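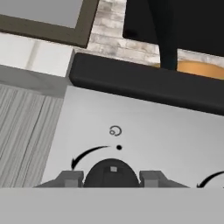 Figure 4. Simulated interior with a whitewashed brick wall.

Zorica Nedeljković wrote to us, after reading the first draft of this section, that an adapted book should not be judged by how many of its sentences survive, and that we had come close to doing exactly this. Her objection was fair. In the draft we compared the prose edition of Gonen with its graphic edition line by line, and the result looked like a list of losses. She asked us to begin again from the page and to look at what the reader is given there, before asking what has been taken away. The present section follows her advice, although not in every point.

9 min read

4.2 Narration and silence in the graphic edition

The prose edition of Gonen is told in the first person by two speakers, who take turns by chapter. Each speaker has a manner of their own. The sister uses short sentences and seldom describes places. The brother describes everything, and his chapters are longer. A reader who opens the book in the middle can usually tell after a few lines which of them is talking. In the graphic edition, drawn by Boris Ivanov from a script by Panagiotis Matić, this difference cannot be carried by the sentences alone, for the captions are very short. Many pages have no caption at all.

Matić and Ivanov solve the problem mainly through layout. The sister's chapters use a strict grid with narrow gutters, and the borders of the panels are ruled. The brother's chapters have open panels which run to the edge of the paper, and the lettering leans a little. We call this layout voice, by which we mean a regular link between the arrangement of the page and the person who is understood to be telling. The term is not meant to replace the older word focalisation. A page may have the layout voice of the brother while the sister is the one who sees, and in the seventh chapter this happens on purpose, during the argument at the harbour.

It is worth staying with this chapter. In the prose, the argument is reported by the brother, who admits that he did not hear all of it. He fills the gaps with guesses and later takes some of the guesses back. The graphic edition keeps his open panels but leaves seven speech balloons blank. Some readers of our group took the blank balloons for a printing fault. Others understood them at once as the words he had missed. Blagoje Dervishi argued in our discussion that both readings are useful to the book, as the first kind of reader turns back to check the earlier pages and so repeats the brother's own uncertainty. We are less sure of this. A reader who believes that the copy is faulty may also simply put it down.

The colour supports the same division, but more weakly. In the first half the sister's pages are printed in cool greys and the brother's in a warm brown. After the flood the two palettes begin to mix, and from there colour is no longer a safe guide to the teller. The grid remains. When Matić's script was printed as an appendix to the Dulterex edition, it could be seen that he had asked for the grid from the start, while the mixing of the palettes was left to the artist.

One scene has no source in the novel. Between the second and the third part there are four pages without words, in which the mother walks through the house and closes the shutters. She never narrates in the prose and she has no chapter of her own here either. The panels are of equal size, as in the sister's chapters, but they have no borders, as in the brother's. Živko Berisha reads these pages as a third layout voice, belonging to the mother. Our own reading is more careful. The pages borrow one feature from each child, and it seems possible to us that the children are imagining her together, after the fact. The book does not decide the matter, and we have found nothing in the script which would decide it.

4.3 Readers who know the prose

Readers who come to the graphic edition with the novel in memory do a kind of work that new readers do not. They hear missing sentences. In the Stedeck reading group, members quoted the brother's opening line while looking at a page where it does not appear, and two of them were surprised when asked to point to it. Such readers also tended to forgive the short captions. New readers complained about them more often, mostly in the first part, and were more attentive to the drawing of the hands and faces. Whether this attention continues on a second reading is a question we could not follow, as the group met only on one further Sunday and had by then moved on to another title.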